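Rendix Esten double-bowl sink with drainer basket

Home / Kitchen / Sinks and drainers

The Esten is an inset sink in brushed stainless steel, made for worktops where there is no room for a separate draining board. The large bowl is on the left, for washing and for filling big pots. The smaller bowl on the right takes a drainer basket, so the washed things drip directly into the sink and the worktop stays free.

Most customers ask first about cups. Light plastic ones do not need their own holder. You can lay them on the side on the rods, and the water runs out between. 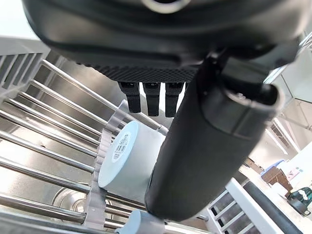 A pale blue cup-like container lying on its side on the rack.

In the bowl the basket carries a normal small wash: plates, cups, a few bowls. For a family we see it more as a help beside the dishwasher. The things which you rinse by hand stay in the basket, and the rest goes to the machine. We recommend to plan the dishwasher close to the sink if the room allows it. Then the plates can go from one to the other without dripping over the floor. When you measure, open the dishwasher door fully and leave enough place to stand beside it.

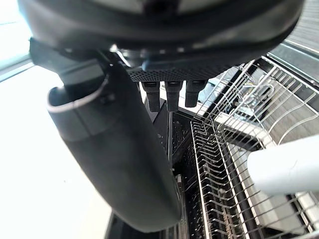
Using the two bowls

Keep the left bowl for water. It is deep and has straight walls, so a tall pot fits well and does not splash much. The tap stands at the back and has a high curved spout, which gives good space for filling. Please note that the tap is sold separately.

The right bowl is for drying. Plates stand upright between the wires of the basket. A single plate may also be laid flat on top, but it dries more slowly this way, and we advise to turn it up when you have a moment. Cups are best emptied over the left bowl first.
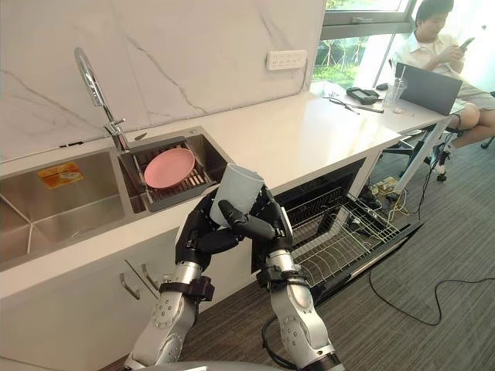 Iida Rantala wrote to us that she had a loose plastic rack on the worktop before, and there was always a puddle under it. With the basket in the bowl she wipes the worktop only once in the evening. She would like a cutlery holder also, and we have passed this wish on to Grabowska, who make our baskets.

Care

Take the basket out once a week and wash it with warm water and a soft brush. Do not use steel wool on the bowls, and wipe always in the direction of the brushing. The label in the bowl comes off easily if you put a warm cloth on it for a few minutes.

In places with hard water, like here in Drirnau, white marks will come on the steel. A little vinegar removes them. Rinse well afterwards and dry with a cloth.
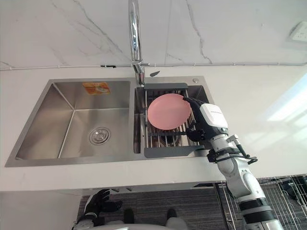
Can I order the basket later, without the sink?
The basket is also sold alone and fits all Esten sinks with a right-hand small bowl. Delivery takes 4 working days.

Guarantee: 6 years on the sink, 3 years on the basket. Returns are accepted within 31 days if the parts are unused and in the original box.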